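Section 4. Sorting and Storing the Measuring Cups

Read this section before you put the Valtine nesting cups away for the first time. Most of the trouble people report with colored measuring cups starts with how they are stored, and most of the advice printed on the carton does little to help. The carton says the cups "organize themselves." They do no such thing.

4.1 Before you start

Clear a stretch of table or counter as wide as your two forearms laid end to end. You will need:

The full set of cups
A glass container with a flat base and an opening wide enough for your hand
A dry dish towel
A level one-cup measure you already trust

A plant on the same table can stay, as long as its pot is out of your elbow's way. We have seen storage guides that want a bare counter, a tray, a drawer liner and a label maker. We tried it that way in January and got the same result with more things to put back.

4.2 Spreading out the set

1. Take the whole nest out of its packaging and set it on the table with the handles facing right. Left-handed users should face them left.

2. Lift the cups off one at a time. Do not pull on a handle to free a cup that is stuck. Hold the bowl and twist.

3. Put the largest cup down first, at one end. Work outward from there, smallest pieces in the middle, so that nothing small ends up hidden behind something large.

4. If two or more handles are still lying across the top of the big cup, you have not finished step 2. Go back. Handles resting across a rim slide off when the table is bumped, and the cups go with them.

5. Leave a gap between the pieces. A hand's width is plenty.

Note: Color is a poor guide to size. Makers change the order between batches, and a replacement cup may not match the one you lost. Read the marking on the handle or the bowl. If it has worn off, go to 4.3 before you put the cup back with the others. 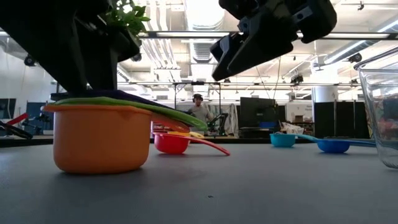 Cups and clear glass on the gray table

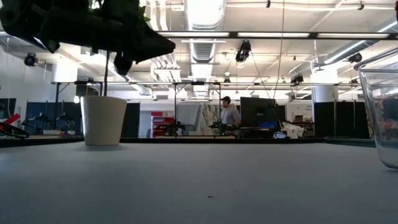 Plant pot and clear glass, same table

Photos: Skotora Kitchen Guides

4.3 Checking a cup with no marking

You can skip this if every cup in your set is readable. Plenty of people will tell you to check them all anyway. We see little point in it for everyday baking, where a slightly heaped spoon does more harm than the cup ever will.

1. Fill the unmarked cup with water to the brim.

2. Pour it into your trusted one-cup measure. Repeat until the measure is full, keeping count of the pours.

3. Two pours means a half cup, three means a third, four means a quarter. Anything in between means the cup came from a different set.

4. Write the size under the base in permanent marker and let it dry before nesting.

Caution: A cup with a pouring lip holds less than it seems to. Fill to the bottom of the lip and stop there, or the extra runs out while you carry it.

4.4 Packing into the glass

The Chisholm storage leaflet recommends a lidded box for this. A box is fine if you own one. We prefer clear glass, for the dull reason that you can see what is missing without opening anything.

1. Wipe each cup with the towel, inside and out. Pay attention to the spot where the handle meets the bowl — water sits there.

2. Place the small cups in the glass first, bowls down, handles up.

3. Add the middle sizes. Turn each handle a little away from the one before it so they fan out at the top.

4. Try the largest cup last. If it does not drop in easily, leave it out and stand it beside the glass. Forcing it is how rims get chipped.

5. Slide the glass back from the edge of the table. Do this with both hands, at the base, and never by the rim.

Caution: Do not lift a full glass by gathering the handles. They will hold for a second or two and then they won't.

4.5 If the cups will not stay sorted

Cups stick together: They were nested damp. Separate them, dry them, and leave them apart overnight.

Glass tips when a cup is pulled out: Too many long handles on one side. Turn half of them the other way.

A cup keeps going missing: Look in the flour. Then look in the sugar.

Handles bend: Warm water may bring a soft handle back. We have had mixed luck and would not promise it.

4.6 Replacement parts

Single cups can be ordered under part number 455. The full set is 908. Vukton also sells a ring that clips through the handles. We do not recommend it. You have to take the ring off to use one cup, and after a week most people stop putting it back on.

Section last revised 2026-03-24. Cleaning is covered on page 27.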